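Why Do Second-Hand Laptops Stay on the Shelf?
Student project report, Business and Society course
Author: Emil Zwahlen

1. Background

In September our course got the task to choose one small shop and to study one problem of this shop during the semester. I chose Kindlow, a shop for used electronics near the Clollier tram stop. It sells phones, monitors and laptops, but my report is only about the laptops.

The owner told me at the first meeting that phones leave the shop quickly and laptops do not. Some laptops stay there the whole summer. She thought that the price was too high. I was not sure, so I made this my question: is it the price, or is it something else that stops the customers?

2. What I did

I worked with three sources. The first was the sales list of the shop, which the owner let me read in the back office. It had 1,194 lines for all kinds of goods, and I had to separate the laptops by hand, because the product names were not written in the same way. The same laptop could be "notebook 14", "NB14" or only "14 inch gray". This cleaning took me much longer than I planned in my proposal.

The second source was short interviews. I stood in the shop on Wednesday afternoons and asked people who looked at a laptop and then left without it if they would answer a few questions. In total 30 people said yes. I did not ask for their names, and I wrote the answers in a notebook because many did not want to be recorded.

The third source was the shelf itself. I read every label and noted which information it gave to the customer.

3. What I found

3.1 Price

The price was mentioned often, but usually not as the main reason. Several people said the laptop was cheap enough and that exactly this made them nervous. One man told me, "If it is so cheap, I want to know what is wrong with it." I think this is an important sentence. A low price without an explanation works like a warning.

I also compared the sales before and after the owner reduced prices by 100 francs on the older models. The sales changed very little. The period was short, so I do not want to say that price has no effect.

3.2 Information

Most of the labels in the shop showed only the brand, the screen size and the price. Almost nobody could find out from the label how much memory a laptop had or how old the battery was. People had to ask, and at busy times there was only one person at the counter. Some waited and some went out again.

An older woman explained to me that she does not like to ask because she does not know the right words. She buys washing machines without asking anybody, she said, because the paper on the machine tells her everything. After this conversation I started to look at how specifications are normally presented to buyers. A ruled table is the usual form: the names of the components stand in a narrow column on the left, the first row gives the model, and the details stand in a wider column beside them. This form seems to be quite international. A reader can find the correct row even in a language he reads slowly, as I know from my own experience — I learned to read English product sheets long before I could speak English.

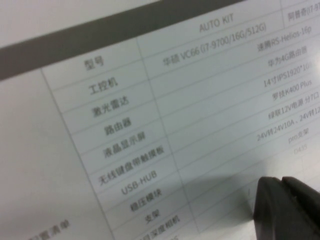
3.3 Trust

The third topic was the warranty. Kindlow gives six months on every laptop, but this was written only on the receipt, so the customer learned about it after he paid. When I told people in the interviews about the six months, many were surprised, and 2 of them went back to the shelf.

4. The small test

Together with the owner I made new labels for half of the shelf. Each label had a table with the model, the processor, the memory, the storage and the condition of the battery, and under the table one line about the warranty. We left the other half as it was.

In the four weeks of the test more laptops were sold from the half with new labels. I must be careful here. The new labels were on the side closer to the door, and this was my mistake. I should have mixed them. My supervisor, Ms. Bittencourt, pointed this out when it was already too late to repeat the test.

5. Limits and next steps

The interviews were made only in the afternoon, so people who work until the evening are missing. Also, I spoke only with customers who left without a laptop, and it would be useful to hear from those who bought one.

The owner wants to keep the new labels and to write the warranty in the window too. If another student continues the project, I recommend to change the places of the labels every week and to note the time of each sale. My cleaned sales list is saved in the course folder under the name Wutia — the owner agreed that it may be used for teaching.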